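How to Set Up a Small Side Table with Plants and a Compartment Box

A side table that collects keys, mail and chargers can be turned into a tidy surface in less than an hour. These steps are for a light wood top on painted or metal legs, but they work on most small tables.

What you need

A soft cloth and a mild dish soap
Felt pads for the table legs
One green plant and one pot of dried or feathery foliage
A wooden box with open compartments
A tape measure

Step 1. Clear and wipe the top

Take everything off the table and put it on the floor or the bed. Wipe the top along the grain with a damp cloth and a drop of soap, then dry it right away. Standing water leaves pale rings on unsealed wood. Do the legs last. White legs show scuffs near the floor, and a melamine sponge takes most of them off if you don't press hard.

Step 2. Put pads under the legs

Tip the table on its side and stick one felt pad under each leg. On a wooden floor the pads also let you slide the table out to sweep. If it rocks when you set it back up, add a second pad to the short leg.

Step 3. Place the plants first

Plants need the light, so they get first choice of position. Put the green one on the side nearest the window. The dried one can go anywhere out of a draft, which makes it shed. Use small pots and keep them toward the far side or one end of the table, so that your sleeve doesn't catch them when you reach across. White pots go with white legs, but any plain color is fine.

Leave some 12 inches of open surface between the plants and whatever you use most.

Step 4. Set the compartment box to one side

The box goes on the side of your stronger hand. I have mine on the right, with the plants at the left and the back. Start with one small metal item in one section and leave the others open for a few days. You will find out what keeps landing on the table, and those are the things that deserve a section.

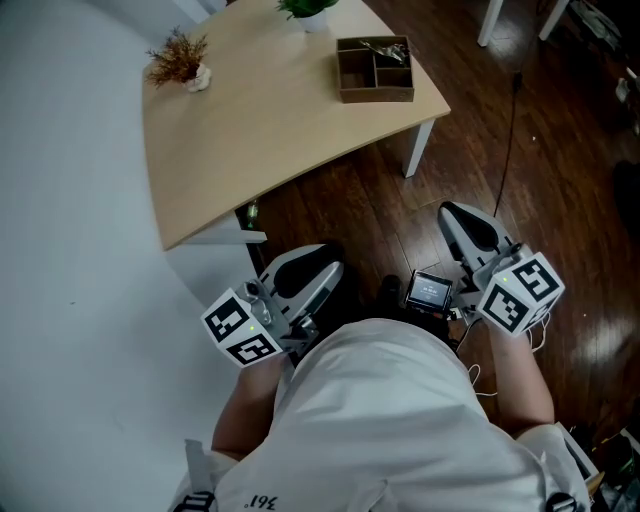
Step 5. Keep it that way

Empty the box once a month and put back only what you used. Turn the green plant a little each time you water it. Lift the pot to water it over the sink, let it drain, and dry the bottom before it goes back on the wood.

Dust the dried foliage with a hair dryer on the cool setting, held well back. Don't wipe it with a cloth or the fronds will break.

Questions from readers

Meron Mersha asked whether a box with a lid would do. It will, but things tend to get piled on top of the lid.

Lilla Szabó wanted to know about oiling the box. A thin coat of mineral oil is enough. Let it dry overnight on newspaper before it touches the table.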